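The craft room at Trokcombe is open again, and I got to nose around

I've been walking past the Boltness building since spring, peering in at the paint cans, so when word went round that the craft and repair room was open again I was through the door before I'd finished my coffee. The old room had one long trestle with a wobble and a closet you couldn't close. The new one is so much better! Desks, shelving, daylight, and space to swing your elbows.

The shelving is what I kept going back to. It's a pale wood-grain unit with open cubbies and orange at the back of the upper ones, and it stands right up against the worktop, so whatever you need is an arm's length away (I'm short, and I could still reach the second row). Flikby, the little shelving outfit across the river, did the fitting over 3 weekends and charged $2000 for the lot, with another $1000 going on tables and chairs.

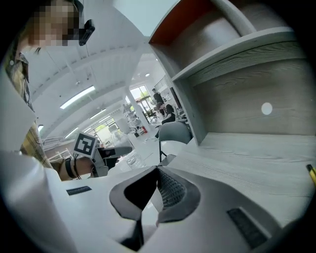 At the desk in the new craft room, with the shelving behind.

I did wonder whether the orange would be too much. There was a fair bit of grumbling about it when the color cards went up in the hallway, and I was one of the grumblers. I take it all back – against all that gray and white it cheers the place up no end, and I'd happily have a kitchen done the same way.

The tables are gray with a big wavy grain, and I'm told they wipe clean, though glue is going to be the real test. The chairs fold, so anyone running a class can clear the floor. And the floor! It's light gray and so shiny that the window light runs across it in long streaks. Please wipe your boots.
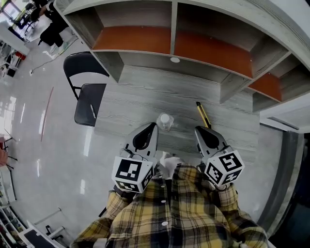

Trokcombe Neighbor, Issue 30, page 3

Smaller tools stay out on the worktop during open hours, utility knives included, so kids need a grown-up with them. Blades go back in the handle when you put a knife down. Drinks are fine if they have a cap.

The room opens at 10 in the morning and closes at 4 for now, with evenings to follow in August. Aliyu Hardware on the corner is taking sign-ups at the counter for the first two classes, box making and basic bookbinding. I've put my name down for the bookbinding. Box making had 3 places left when I looked, and there's a waiting list sheet underneath if you miss out. Bring your own apron.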